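Hand-held gripper demonstrations in a furnished room: pre-session checklist
Radberg site, unit 0157. Inspected 10/1/22. Form 7, Clirarik task set: cloth handling 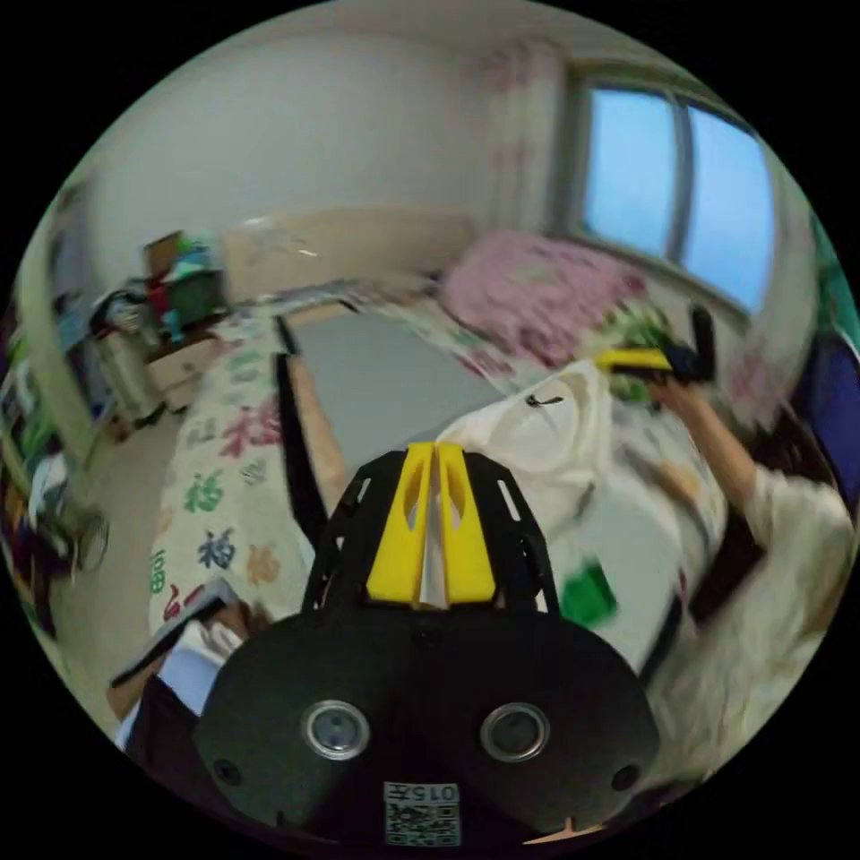
Unit 0157 with a second gripper in use to the right. White cloth, bed on the left, window at the far end.

1. Unit label present and legible
Pass. The label is fitted upside down as seen from the operator's side. Leave as is, but read the digits twice before entering them in the log.

2. Finger pieces secure, no cracks at the holes
Pass. Replace at the March service regardless of condition.

3. Bracket fixings tight
Pass after adjustment. One screw took a quarter turn.

4. Rear fittings clean
Pass. Dry cloth only.

5. Grip opens and closes fully, 16 cycles
Pass. Slight drag on cycle 3, not repeated.

6. Clearance between operators
Comment. Two people reaching over the same cloth can knock grippers. Agree who moves first. Minimum gap to be set by Nyarko and added to the next issue of this form.

7. Walkway by the bed clear
Pass. Recheck whenever the cloth is moved. Loose fabric on the floor is a trip hazard.

8. Sleeves clear of fingers
Comment. Long, loose sleeves to be rolled or clipped before recording.

9. Storage
Nearly full. 234 demonstrations held on the Zurnari drive. Copy off before the next session.

Result: fit for use, items 6 and 8 open.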